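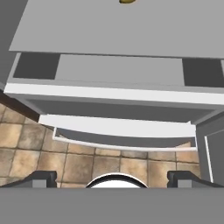

Kuroda two-finger gripper against the Tanditz hand: two weeks with kitchen drawers

11 July 2020

I had to choose one gripper for our drawer and door tasks, and we have money for only one. Before ordering, I tested both models in simulation, in the Clestbridge kitchen set, with the same arm and the same controller. The Kuroda costs 1,825 dollars and the Tanditz costs 1,139 dollars, so I was hoping very much that the cheaper one would win.

I ran 2,000 attempts for each gripper. The task was to pull a drawer open, let it go, and move back without touching the cabinet. The starting position of the arm was changed a little every time.

The Kuroda opened the drawer in most of the attempts, and when it failed, it usually failed early, before the fingers were closed. I like this kind of failure. The controller sees it quickly and tries again. The fingers are blocky, and at first I thought this would be a problem with thin drawer fronts. It was a small problem only. With the approach angle made steeper, the fingers came over the front edge well enough.

The Tanditz has longer and thinner fingers. It reaches behind a front edge more easily, and for this one movement it is the better tool. But the thin fingers bend in the model when the drawer is heavy, and then the grip slides to one side. Many times the drawer stopped half open. I changed the friction value two times and the result became only a little better.

Now the wrist camera. Both grippers have a camera mount, and I used the same Bovinlow camera model with both. With the Kuroda, the body of the gripper takes the whole lower edge of the view and the fingers stand in the two lower corners. You lose some picture, but you always know where the fingers are, and my detection network learned this faster than I expected. With the Tanditz the view is more open, but the fingertips leave the view when they are fully apart. For a drawer with a pale front in a pale cabinet, I prefer to see the fingers.

Things I did not like in the Kuroda:

The model files came with wrong mass for the left finger. Support answered after 2 days with a corrected file.
The closing speed has only three steps.
The manual describes the old controller in one chapter and the new controller in the next, and it does not say which is which.

In the Tanditz I did not like the cable exit, which points to the side and hits tall side panels when the arm turns. In an open room you would not notice it. Between cabinets it costs you many attempts.

I ordered the Kuroda. If your work is picking small objects from a table, the Tanditz is enough and you keep the difference in price. The real gripper should arrive in October, and I will add the hardware results to this page then.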